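5주차 강의 노트 — 재고관리 기초: 경제적 주문량(EOQ)과 재주문점

선수 내용: 4주차 수요 예측(이동평균, 지수평활). 계산기 지참.

## 1. 재고 비용의 구분

재고 의사결정에서 다루는 비용은 다음과 같이 나눈다.

| 구분 | 기호 | 내용 | 단위 |
|---|---|---|---|
| 주문비용 | S | 발주서 처리, 입고 검수, 운송 고정분 | 원/회 |
| 유지비용 | H | 자본비용, 창고료, 보험, 진부화 | 원/개·년 |
| 구매비용 | C | 단가 | 원/개 |
| 품절비용 | B | 판매 기회 상실, 긴급 조달 | 원/개 |

주문비용은 주문량과 무관하게 회당 발생하는 금액만 포함한다. 수량에 비례하는 운송비는 단가 C에 넣는다. 과제에서 가장 자주 틀리는 부분이므로 문제를 읽을 때 먼저 분류해 둘 것.

유지비용은 보통 단가에 연간 유지비율 i를 곱해 H = iC로 둔다. 창고를 이미 소유한 경우 감가상각비를 H에 넣을지 여부는 교재마다 다르다. 본 강의에서는 재고량이 줄어도 줄지 않는 비용은 제외한다.

## 2. 기본 모형의 가정

- 연간 수요 D는 알려져 있고 일정하다.
- 조달기간 L은 일정하다.
- 주문량 Q는 한 번에 전량 입고된다.
- 품절을 허용하지 않는다.
- 수량 할인이 없다.
- 품목 간 상호작용(공동 발주, 창고 용량 제약)이 없다.

전량 입고 가정을 완화하면 경제적 생산량(EPQ) 모형이 되며 6주차에 다룬다.

## 3. 총비용 함수와 최적해

주문 주기의 시작 시점 재고는 Q, 종료 시점 재고는 0이고 소비율이 일정하므로 평균 재고는 Q/2이다. 연간 주문 횟수는 D/Q이다. 따라서 연간 관련 총비용은

TC(Q) = (D/Q)·S + (Q/2)·H

구매비용 DC는 Q의 함수가 아니므로 최적화에서 제외한다. Q에 대해 미분하면

dTC/dQ = −DS/Q² + H/2

이를 0으로 두고 풀면

**Q\* = √(2DS/H)**

2계 도함수 2DS/Q³은 Q > 0에서 양수이므로 Q\*는 최소점이다. Q\*에서 연간 주문비용과 연간 유지비용은 같으며, 최소 총비용은 TC\* = √(2DSH)가 된다.

## 4. 계산 사례: Distmont 창고

부품 도매상 Cirkeneck의 Distmont 창고에서 취급하는 베어링 한 품목. 공급처는 Masanja 한 곳이다.

- D = 3,267개/년
- S = 12,000원/회
- H = 2,400원/개·년
- L = 3주
- 연간 영업 주수: 50주

주문량 계산:

Q\* = √(2 × 3,267 × 12,000 / 2,400) = √32,670 ≈ 180.7

정수로는 181개로 둔다. 연간 주문 횟수는 3,267 / 181 ≈ 18.05회, 최소 총비용은 약 433,800원이다.

현재 창고의 발주량은 166개이다. 이 경우

- 연간 주문비용: (3,267/166) × 12,000 ≈ 236,169원
- 연간 유지비용: (166/2) × 2,400 = 199,200원
- 합계: 435,369원

최적값과의 차이는 1,600원이 채 되지 않는다. 발주량을 바꾸는 데 드는 행정 비용을 생각하면 변경할 실익이 작다.

## 5. 민감도

실제 주문량 Q와 최적 주문량 Q\*의 비율을 r = Q/Q\*라 하면

TC(Q)/TC\* = ½(r + 1/r)

| r | TC/TC\* |
|---|---|
| 0.50 | 1.250 |
| 0.80 | 1.025 |
| 0.92 | 1.003 |
| 1.00 | 1.000 |
| 1.25 | 1.025 |
| 1.50 | 1.083 |
| 2.00 | 1.250 |

r과 1/r에서 값이 같다. 같은 절대량만큼 벗어날 때는 적게 주문하는 쪽의 비용 증가가 더 크다. 포장 단위 때문에 반올림이 필요하면 양쪽 후보의 TC를 모두 계산해 비교한다.

포장 단위가 100개인 경우: 후보는 100개와 200개.

- TC(100) = 392,040 + 120,000 = 512,040원
- TC(200) = 196,020 + 240,000 = 436,020원

200개를 선택한다.

모수 추정 오차에 대해서도 둔감하다. D를 실제의 두 배로 잘못 추정하면 Q는 √2배가 되고, 총비용 비율은 ½(1.414 + 0.707) ≈ 1.061이다. S와 H의 오차도 제곱근으로 반영된다.

## 6. 재주문점

수요와 조달기간이 확정적이면 재주문점은 조달기간 중 수요와 같다.

ROP = d·L

위 사례에서 d = 3,267/50 = 65.34개/주이므로 ROP = 65.34 × 3 ≈ 196개. Q\* = 181보다 크다는 점에 주의한다. 재주문점이 주문량보다 크면 보유 재고만으로는 판정할 수 없고 재고 위치(inventory position)를 써야 한다.

재고 위치 = 보유 재고 + 발주 잔량 − 미납 주문

보유 재고를 기준으로 삼으면 재고가 196개에 도달하는 일이 없으므로 시스템이 매일 발주를 제안한다. 실무 시스템 설정에서 실제로 발생하는 오류이다.

### 6.1 안전재고

주간 수요가 평균 d, 표준편차 σ인 정규분포를 따르고 주별로 독립이며 L이 고정이면

ROP = d·L + z·σ·√L

서비스 수준 95%에서 z = 1.645. σ = 14개/주로 두면 안전재고는 1.645 × 14 × √3 ≈ 39.9, 올림하여 40개. 재주문점은 196.02 + 39.9 ≈ 235.9, 올림하여 236개가 된다.

여기서 서비스 수준은 주기 서비스 수준, 즉 한 주문 주기 동안 품절이 발생하지 않을 확률이다. 수요 충족률(fill rate)과는 정의가 다르며 같은 안전재고에서 두 값은 일반적으로 일치하지 않는다.

L도 확률변수이면 조달기간 중 수요의 분산은 L̄σ² + d²σ_L²이다. L과 주간 수요가 독립이라는 가정이 필요하다. 둘째 항에 d²이 곱해지므로 수요가 큰 품목에서는 조달기간의 변동을 줄이는 효과가 크다.

## 7. 과제

1. 4절의 자료에서 H가 3,000원으로 오른 경우 Q\*와 TC\*를 구하라. 정수 처리 전 값을 함께 적을 것.
2. Aso 지점은 같은 품목을 조달기간 2주로 공급받는다. 수요 조건이 Distmont와 같다고 할 때 서비스 수준 95%의 재주문점을 구하고, 재고 위치를 써야 하는지 판정하라.
3. TC(Q)/TC\* = ½(r + 1/r)을 유도하라.

풀이 과정이 없는 답안은 채점하지 않는다. 중간 계산은 소수 둘째 자리까지 유지한다.

## 8. 확인
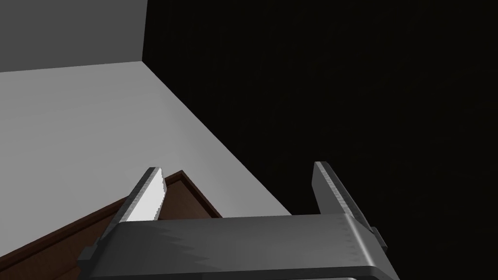
**수요가 네 배로 늘고 나머지 조건이 같으면 경제적 주문량은 몇 배가 되는가?**

두 배가 된다. Q\*는 D의 제곱근에 비례하므로 √4 = 2이며, 연간 주문 횟수 D/Q\*도 두 배가 된다.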